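How to sort and clean a tray of mixed small things

In most homes and workplaces there is one tray, drawer or box where small things collect. A hairbrush goes in, then a toy, then a block from a set whose other blocks live somewhere else. After some months you have a layer of objects on top of a layer of dust, and you stop putting your hand in there.

I have sorted many of these trays, at home in Indwood and at work, and I slowly found an order of doing it that does not make me tired. The whole job takes 40 minutes for a tray of medium size. You can stop after any step and continue in the evening.

What you need

A soft brush or an old paintbrush
Two microfiber cloths, one for wet and one for dry
A bowl of warm water with a few drops of dish soap
A wide-tooth comb
Cotton swabs
A towel to lay the things on
A small box for things that do not belong here

I use the cloths from Flivari, but any cloth which does not leave fibers is good. Please do not use paper towels on metal, they leave small pieces in every scratch.

Step 1: Look before you take anything out

It is tempting to turn the tray over and empty it on the table. I did this for years and I do not recommend it. Round things roll away, the dust goes everywhere, and hard things fall on soft things. A spinning top with a shiny finish can get a mark from one fall.

Look at the tray first and decide what each thing is made of, as well as you can tell. It matters more than what the thing is for. A toy can be plush or rubber, and these two are washed in different ways. If you cannot see it, press it with one finger.

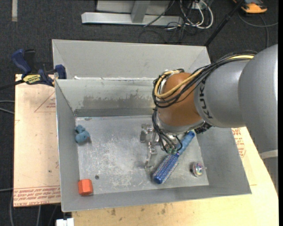
Blue hairbrush, spinning top, orange hexagonal block and a lumpy blue toy on the dusty floor of the tray.

A mix like this is good for learning, as every piece wants a different treatment.

Step 2: Take things out in the right order

Start with whatever can roll. In my trays this is tops, marbles and caps of pens. Put them on the towel, where they will stay. Then take the hard pieces with flat sides, such as blocks. Leave the brushes and soft toys for last, and lift them straight up. If you drag them over the floor of the tray they collect the dust, and then you must wash them twice.

Put the things on the towel with some space between them. I make three areas: wash, wipe, and leave dry. Anything you are not sure of goes to "leave dry" for now.

Step 3: The hairbrush

The hairbrush is usually the dirtiest thing and takes the longest to dry, so begin with it.

Pull out the hair with the wide-tooth comb. Go from the edge of the pad to the middle, lifting a little at a time. If the hair is packed tight, cut it with small scissors along the rows of bristles, but be careful to stay away from the bristles themselves. Many brushes have small tips on the bristles, and when a tip comes off, the bristle scratches the head.

Now put the soapy water on the pad with a cotton swab or an old toothbrush. Do not put the whole brush in the bowl. If the pad is a cushion with air under it, water goes in through the small hole and does not come out for days. Wipe the handle with the wet cloth, shake the brush two times over the sink, and lay it on the towel with the bristles down. A brush with a wooden body should get as little water as possible.

Step 4: Blocks and other hard pieces

A plastic block can go in the bowl for 5 minutes. Rub the flat sides with your thumb and use a swab in the corners. A hexagonal block has more corners than a cube, and the dirt likes all of them! A painted or wooden block should be only wiped with a cloth that is nearly dry, then wiped again with the dry one.

If there is old sticker glue, put a drop of cooking oil on it, wait a little, and wipe. I was using a product called Fluvlow for this, and it works well, but oil is cheaper and you have it in the kitchen already.

Step 5: Shiny things

A spinning top with a metallic or rainbow finish needs a soft hand. This kind of color is often a very thin layer, and it does not like powder cleaners or the rough side of a sponge. Breathe on it, as you do with glasses, and wipe with the dry cloth in one direction. If there is something sticky, use a little soap water on the cloth and dry it at once.

Clean the point and the stem with a swab. Then spin it on the table. A top which wobbles has often a hair or thread around the point, so look again.

Step 6: Soft toys

If the toy is rubber, wash it in the bowl and squeeze it to see if water comes out from a hole. If it does, squeeze it until empty and let it stand with the hole down.

If it is plush, check the label. When there is no label, I do only the surface: foam from the soap water, without the water under it, rubbed in small circles. Then wipe with a damp cloth and leave it in moving air, not on a radiator.

If it is putty or modeling dough, do not wash it at all. Pick the dust off, fold the dirty part to the inside, and put it in a closed box - it should never go back in an open tray.

Step 7: The tray itself 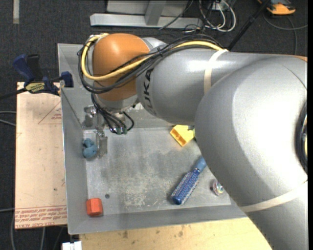
A metal tray with sloped sides is easier than a drawer, as the dirt slides down to the floor and you can collect it all in one corner. Begin dry. With the soft brush, work from the top of each side down, and then across the floor toward you. Take the dust out before any water comes, otherwise it becomes a gray paste and you push it around for the rest of the job.

After this, wipe with the wet cloth, well squeezed. Go with the lines of the metal if it is brushed. Turn the cloth when it becomes dark. Some gray smudges will stay; try baking soda and water on a small place first, and if the surface becomes dull, stop there. Scratches cannot be cleaned away, and it is better to leave them in peace.

Dry it fully, also under the rim, and wait 17 minutes before you put anything in. I know it is a strange number. It is the length of the tea break in my house, and the tray is always dry after it.

Step 8: Decide what goes back

This is the part most people skip, and then the tray is full again in September. Take each thing and say where you would look for it first. The hairbrush, you would look for in the bathroom. The block goes back to its set. If the tray is really the first place you would look, it can stay.

The things without an answer go in the small box. I keep mine in an old Tatlı cookie tin by the door, and whatever is still there after 2 months I give away.

If you have wooden furniture under the tray, lay a piece of cardboard between them before you put the tray back. Metal corners leave dark marks on wood, and those are much more work than everything on this page. I will write about removing them separately when I have finished my own table.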